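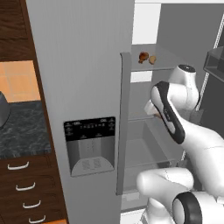 An open side-by-side refrigerator next to a kitchen cabinet, computer rendering.

Refrigerator zoning is the practice of assigning foods to fixed places inside a household refrigerator according to the temperature each place is supposed to hold. Supporters claim that it slows spoilage, cuts waste and lowers the risk of food poisoning. The first claim has some support, the second very little, and the third is mostly a matter of keeping raw meat from dripping on other food, a precaution older than the term.

Background

Cold air sinks, and in a simple refrigerator with a cooling plate at the top or back the lower shelves tend to be colder than the upper ones. Door shelves warm up most when the door is opened. Advice to keep milk off the door and meat on the lowest shelf follows from this. Many newer models move air with a fan, which evens out the differences between shelves, but zoning charts rarely mention it. The same chart is often printed for every kind of refrigerator, including side-by-side units, whose tall, narrow compartments do not match the wide shelves in the drawing.

The Vaher chart

The best-known version is the Vaher chart, named for the kitchenware firm that gave it away with storage boxes. It divides the interior into colored bands and lists 41 foods. The firm described the chart as tested, but no account of the testing has been published, and it is unclear whether any took place. Several entries are hard to explain. Hard cheese and soft cheese are placed at opposite ends of the refrigerator, while cooked rice, a food that does call for care, is left out. Later printings dropped the word "tested" without comment.

A rival chart sold under the name Pistano uses different bands and contradicts Vaher on eggs, butter and opened jam. Both have been praised by users for keeping food fresh longer. Such reports are weak evidence, as people who put up a chart usually clean out the refrigerator at the same time and may look inside it more often afterward.

Criticism

Aušra Luik, a writer on household science, has argued that the setting of the thermostat matters far more than the choice of shelf. In her book Cold Comforts she compared 2 refrigerators of the same model, one arranged by the Vaher chart and one filled at random, and found no difference in the condition of lettuce, milk or sliced ham. Her comparison was small and she did not repeat it, so it settles little. It is still more than the makers of the charts have offered.

Ikhsan Lubis, who edited the Kosunov home guides, defended zoning on other grounds. He held that a fixed place for each food makes leftovers easier to find and so more likely to be eaten. This is plausible, but it is an argument for tidiness and does not depend on temperature. The Kosunov guides continued to print temperature figures for each shelf, with no source given.

Humidity drawers

Drawers marked for fruit or vegetables are often counted as zones. Most work by means of a sliding vent that lets out more or less moist air. Leafy greens generally wilt more slowly with the vent closed. Claims that the drawers remove ripening gases should be read with caution, especially where no filter is fitted.

See also

Food storage
Crisper drawer
Shelf life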